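16 July 2019

The table, after supper 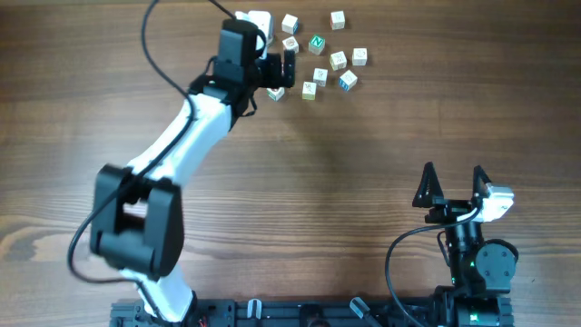 The table, with the knot down in the left corner.

I have been meaning to write about the table for weeks, and tonight the house is quiet enough and the windows are open and I have a whole pot of tea to get through, so I will do it now before I talk myself into bed.

It came from Ekcombe in May, out of the back room of a house that was being emptied. I had gone for bookshelves. The bookshelves were dreadful (one of them leaned on me like a tired uncle) and I was nearly out the door again when I saw a corner of brown wood under a pile of curtains, and I put my hand on it and that was that. The woman wanted 84 dollars for it and I talked her down to 79, and then felt so mean about the five dollars the whole drive home that I have thought of mailing it to her ever since. I may still. I have her address on the receipt.

What I love is the grain. It runs mostly lengthwise, light then dark then light again, like a field seen from a hill, and in the lower half it goes pale and streaky, and I find myself following one of the streaks with my finger while the coffee brews. And then there is the knot! It sits down at the left edge, all swirled around, tan on the outside and a darker brown in the middle. Mother would have put a plant on it. She covered every mark on every piece of furniture she ever owned, and I was raised to think a knot was a kind of stain. I have decided to be a grown woman and leave mine showing.

Emanuel Nistor came by before supper to return my casserole dish and stayed an hour and a half, bless him. He used to do a bit of joinery before his shoulder went, and he can't come near a piece of wood without bending down and squinting along it. He found the seam at the right-hand side, the faint one between the planks, and ran his thumbnail back and forth over it for so long that I got nervous and offered him plum cake. He says it is nothing to fuss about. He says wood moves with the weather and I should keep it away from the radiator come winter and otherwise leave it be. I asked whether I ought to fill it and he gave me the look he gives people who salt their food before tasting it.

We had a long talk about oil versus wax. I had bought a tin of Prestum at the hardware store because the label was pretty, and he read the back of it at arm's length with his glasses up on his forehead and said it would do, only thin, thinner than I would think, and with an old undershirt, and always along the grain. Three coats with a day between. I have written that on a card and put it in the drawer with the rubber bands, where I will certainly forget it, so I am writing it here too. Three coats. Thin. Undershirt.

I did not tell him I have already wiped it down twice with dish soap. I will take that one to my grave.

It is a funny thing to get so attached to. The old table from Baluyot was perfectly fine and I ate at it for eight years, and I can't remember one thing about the top of it except that it was yellowish and that a leg had to be tightened every Christmas. My sister has it now and says it suits her kitchen, and I am glad, and I have not missed it for a minute. This one I say good morning to. I catch myself keeping the middle of it bare on purpose, pushing things up to the far end so I can look at the wood, and then of course everything collects up there in a heap and I have to hunt for my pen.

Supper was cold chicken and the last of the beans, with the good mustard. I ate too much bread. A letter from Jendeo about the water bill, which is higher than last time and which I intend to argue about, but not tonight. The tomatoes on the back step are finally turning and I gave Emanuel the two ripest, then wished I had kept one back for my own sandwich.

He asked on his way out whether I would ever paint it. Paint it! I think he only wanted to see my face. He was laughing all the way down the steps, and he left his hat behind, so I expect he will be back tomorrow.

The tea has gone cold while I have been going on. I still need a clean rag for the first coat, and there is that blue undershirt with the torn hem at the bottom of the mending basket – I will dig it out in the morning, before it gets too hot to work.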